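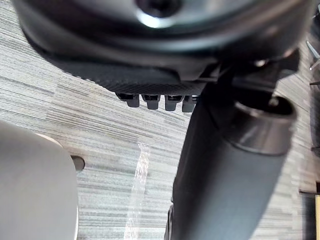
Mercy Ndung'u keeps a tally on the back of an envelope. By the middle of the afternoon it stands at 25, and she wants a few more before she shuts the arm down.

Each mark is one example: a person guides the arm through a household chore from start to finish while the cameras and the joint sensors record. If the run is clean, it is kept. If the operator hesitates too long or drops something by mistake, it gets a label and goes in a separate folder.

Ndung'u runs collection for Ornano, a small company that wants to teach a single model to do ordinary tidying. The work is split between three sites. Collivwood does kitchens, Zatenby does shelves and boxes, and her group has living rooms, with sofas, carpets and the things people leave on them.

"Soft things are the slow part," she says. "A cup is the same cup every time you go back to it. A blanket has changed shape since the last time you touched it."

The target for the living room set is 3,000 examples by October. The group has more than 2,000. Ndung'u thinks they will make it, though she would like to throw out a batch from the spring, when everyone was still learning the controls and the motions were jerky. The model copies what it is given. An early version picked up a habit of stopping short of an object and waiting, and she traced that to one operator who liked to pause and check his angle.

Since then there have been 2 rules on the wall. Move at a steady speed. Change something before every run – the start position, the lighting, where the object lies.

The second rule is harder to keep. People settle into a pattern without noticing, and a model trained on one corner of one room does badly in the next. Mohamedi, the firm that checks the recordings, sends back sets that look too much alike.
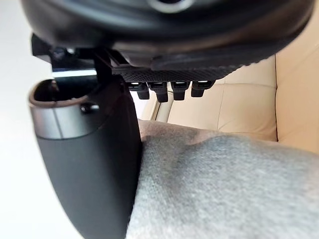

Why not do all of this in simulation?

Simulation is used for the early stages, where the arm learns to reach and avoid hitting things. Cloth and cushions are harder to model well, so for those the group still depends on recordings from real rooms.

The recordings go out at the end of each shift. Comments usually come back the next morning, and Ndung'u reads them before she turns anything on. The last set had one note against it: more starts from the left.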